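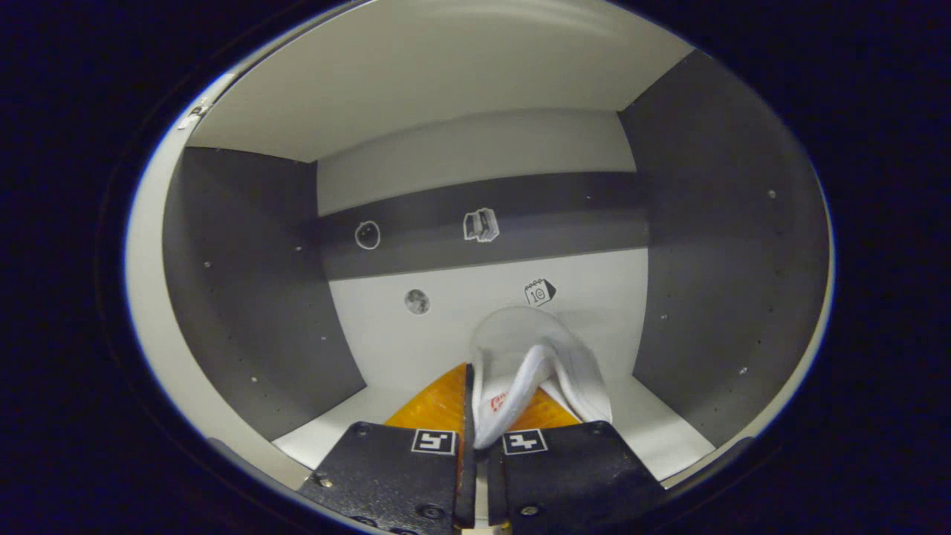 O nicho do meio, laterais cinza-escuras e fundo claro. A peça branca é o que quero guardar ali.

Como organizar nicho de estante com lateral cheia de pontinhos claros?

Enviado por Mebrat Demissie
5 de janeiro de 2020

Oi gente, desculpa a pressa, tô escrevendo no intervalo. Comprei usada uma estante da Plandby, modelo Grenasum, dessas de nichos abertos na frente. Veio sem manual, sem saquinho de peças, sem nada. A antiga dona disse que perdeu tudo na mudança.

O problema: cada nicho é uma caixa só, sem divisão. Por dentro as laterais são cinza-escuras e têm uns pontinhos claros espalhados, em fileiras meio ralas. Não sei se são pinos, tampinhas de parafuso ou furo tapado. Passei a unha em dois e não mexeram. O fundo é claro com uma faixa mais escura atravessando na horizontal, mais ou menos no meio, e eu jurava que ali ia uma prateleira, mas não achei encaixe nenhum.

O que vai dentro são peças de plástico branco, meio translúcido, curvas, tipo uma concha ou copinho, com uma aba dobrada no meio. Tem um impresso vermelho pequeno que não consigo ler direito. São bem leves. Tenho 24 e hoje estão numa sacola de mercado pendurada na maçaneta, uma vergonha. Não empilham porque a aba atrapalha, e deitadas elas rolam.

O que eu queria saber:

- dá pra por uma prateleirinha no meio usando esses pontinhos como apoio?
- se não der, caixa ou divisória?
- alguém sabe se vendem as peças da Grenasum avulsas?

Medi o nicho: 40 cm de largura. Profundidade não medi, depois vejo. Moro de aluguel mas a estante é minha, então furar a estante pode, furar parede não.

Obrigada desde já!!

3 respostas

Etenesh Araya
Melhor resposta, escolhida por quem perguntou

Oi Mebrat. Tive uma parecida, não sei se igual, então vai com cuidado.

Primeiro descobre o que são os pontinhos. Encosta um ímã de geladeira. Se grudar é metal, quase certo cabeça de parafuso ou pino metálico, e aí NÃO tira, pode ser o que segura o painel do lado. Se não grudar, pode ser tampinha plástica. Essas saem com faca sem ponta ou cartão velho, devagar, de um lado e depois do outro. Tira uma só pra testar, numa lateral que não aparece. Na minha atrás da tampinha tinha furo de suporte, mas só em metade delas, o resto era enfeite ou sei lá.

Se tiver furo: mede o diâmetro e a altura dos dois lados antes de comprar qualquer coisa. As alturas têm que bater, senão a prateleira fica torta. Compra quatro suportes do mesmo diâmetro e manda cortar uma tábua fina um tiquinho menor que a largura. Se o nicho tem 40 por dentro, pede uns milímetros a menos, na madeireira eles sabem. Confere se os 40 é por dentro mesmo!! Eu medi por fora e joguei tábua no lixo.

Se não tiver furo: nem inventa. Peça leve assim não precisa de prateleira fixa. Faz um banquinho, isto é, uma tábua com dois pés, solta lá dentro. Vira dois andares e não fura nada. A faixa do fundo eu ignoraria, na minha era só acabamento colado.

Pras peças, em pé, uma do lado da outra, dentro de uma caixa rasa sem tampa. A aba de cada uma virada pro mesmo lado. Pra não rolar põe um pano antiderrapante no fundo da caixa, daqueles de gaveta, vende em rolo. Eu fiz fileiras de 7 com papelão entre elas, feio mas funciona faz tempo. No seu caso vê quantas cabem antes de cortar o papelão.

Ah e passa pano úmido e seca bem antes de guardar, plástico fosco segura poeira que é uma beleza.

Comentário de Mebrat Demissie
Testei o ímã, não grudou em nenhum. Vou tentar tirar uma tampinha no fim de semana. E medi de novo, é 40 por dentro sim, ufa. Adorei a ideia do banquinho, acho que vai ser isso mesmo, menos risco.

Comentário de Etenesh Araya
Boa. Se a tampinha lascar um pouco pinta com esmalte cinza, ninguém vê.

flirnby_casa

usa caixa organizadora e pronto. coloca tudo dentro e fecha. prateleira pra peça leve é perda de tempo na minha opiniao

Comentário de Mebrat Demissie
Queria deixar à vista, uso quase todo dia. Mas obrigada

Ambaye21

Sobre as peças avulsas: tentei comprar ano passado, em outubro, pra outra estante da Plandby. Mandei mensagem e responderam em 21 dias (!!) pedindo o número que vem numa etiqueta atrás do móvel. Então antes de escrever puxa a estante e olha atrás e embaixo. Se a etiqueta foi arrancada manda foto da lateral de dentro, bem de perto, com uma régua junto. No meu caso acabaram não tendo a peça, mas me passaram a medida e comprei genérica numa loja de ferragem, bem mais barato.

Discordo um pouco da caixa rasa. Se o nicho for fundo você perde tudo que fica lá atrás. Melhor duas caixas estreitas compridas, que puxa tipo gaveta. Coloca um pegador na frente, até fita de tecido grampeada serve. E caixa clara, porque com lateral escura some tudo lá dentro à noite. Ou cola uma luzinha de pilha no teto do nicho, que na sua foto é claro e deve ajudar a espalhar.

Só não cola com fita dupla face forte que arranca o acabamento depois. Testa num cantinho.

Comentário de Mebrat Demissie
Achei a etiqueta! Tava embaixo, meio rasgada mas dá pra ler o número. Vou mandar mensagem pra eles e enquanto isso faço o banquinho. As caixas estreitas gostei tambem, a profundidade ainda tô devendo, meço hoje e coloco aqui.

Comentário de Ambaye21
Mede com a caixa na mão se der, algumas têm borda pra fora e não passam na entrada.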